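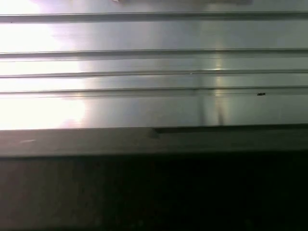

Start > Lehre > Praktikum Robotik > Unterlagen

Praktikum Robotik, Blatt 2: Greifen am offenen PC-Gehäuse

Gearbeitet wird am Aufbau Kenden. Das Gehäuse liegt auf der Seite, die Öffnung nach oben. Vor jedem Lauf ist die Lage der Halterung zu prüfen — Abweichungen über 2 mm ins Protokoll.

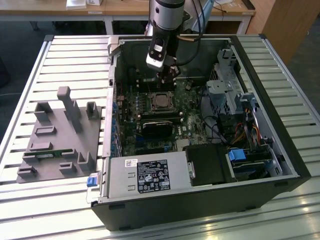

Anfahrt von oben, Sicherheitshöhe 115 mm über dem Mainboard. Das Kabel des Greifers darf beim Absenken nicht spannen. Pro Gruppe 10 Durchläufe, Dauer je Lauf rund 600 s. Fehlgriffe werden mitgezählt und nicht wiederholt.

Abgabe: Protokoll und Logdateien, Ordner Promden.

Kategorie: Übungsblätter | Handhabungstechnik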